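Fisley Home Forum > Furniture & Finishes > Tables

What finish do I put on a pale wood table without turning it orange?

posted by larkspurkitchen, 10/5/22

Hi all! I just got my hands on a table from the Tukach warehouse sale and I am over the moon about it. It's a big pale thing with the loveliest wavy grain, and it'll be our everyday table — breakfast, homework, bread dough, the lot. I've wanted one like it for years.

I want to refinish the top before we have family over in November, and I want it to stay the color it is now. My last table was pine. I put an oil-based varnish on it and in one winter it went the color of a boiled carrot. I still have bad feelings about that table.

I've read up until my eyes crossed. Hardwax oil, water-based poly, soap finish, white oil, wax over shellac... everybody swears by something different. We're hard on tables. There will be juice. There will be hot mugs without coasters, whatever I say. I have two weekends, a borrowed random orbit sander and a garage that gets chilly at night.
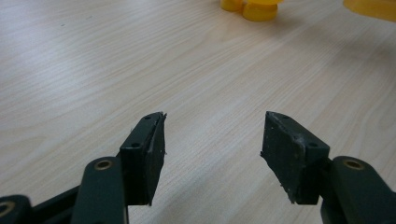

Light wood with the grain running on the diagonal. I'd love to keep this color.

So what would you use? And how far do I sand? The sale tag said "lacquered" but the top has only a slight shine to it, so I can't tell how much is on there. Also, is it worth doing the underside? I'd happily skip it!

----------

sawdustandtea

Oh, this is a fun one, congratulations on the table! I do pale wood all the time and I have made the carrot mistake too, so you're in good company.

My vote is water-based poly in a matte or satin sheen. The oil-based kinds go on amber and get darker with age. Water-based goes on milky, dries clear and stays pretty close to that for years. It will make the wood look slightly deeper when you first brush it on. Wipe a hidden patch with a damp rag and you'll see more or less the shade you're going to end up with. If that's too dark for you, look for a water-based product with a little white pigment in it.

First find out what's on there. Dab some denatured alcohol on a spot underneath and wait a minute. If it goes sticky, you have shellac. If nothing happens, try lacquer thinner on another spot, with the door open and gloves on. Softens right up? Probably lacquer. If neither one does anything much, it's likely a poly or a factory finish, and you'll be sanding for a while.

Before any sanding, check whether the top is solid or veneer. Look at the end of the table and see if the grain lines carry over the edge. If it's veneer, go very gently by hand, because you can burn through it in seconds with a power sander (ask me how I know).

For solid wood I start at 120, go to 150 and stop at 180. Going finer makes it feel gorgeous but you don't need it under poly. Vacuum, then wipe down with a barely damp cloth. That raises the grain a little, so let it dry and knock it back by hand with worn 220.

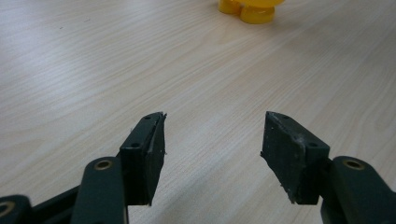 Wavy grain on a light top, with a soft shine toward the upper left.

Three thin coats, four if you can stand it. Use a foam brush or a good synthetic one, keep a wet edge and don't go back over it once it starts to grab. I scuff lightly between coats with a gray pad. Your cold garage is my only worry. Check the can for the lowest temperature and bring the table inside overnight if you have to. It'll feel dry in a couple of hours, but it takes weeks to get really hard, so do it on the first weekend and leave the second one for resting. No tablecloth for a while!

Underside: one coat, if the wood is bare. It helps keep the top from cupping and it doesn't have to be pretty.

----------

egan_road_cabin

soap flakes and hot water. my grandmother's table was done this way and it's still almost white. costs next to nothing. you do have to redo it every so often and red wine will win, but i love how it feels

----------

fourlegsgood

Seconding the water-based poly for a house with juice in it. I used Skultlow Clear Matte on my kids' desk and it's been terrific — no yellowing that I can see, and it shrugs off marker if you're quick.

One thing to add: stir, don't shake. The stuff that makes it matte sinks to the bottom of the can, and if you don't stir it up you get shiny patches. I stir again halfway through. Please post the finished table, I want to see it!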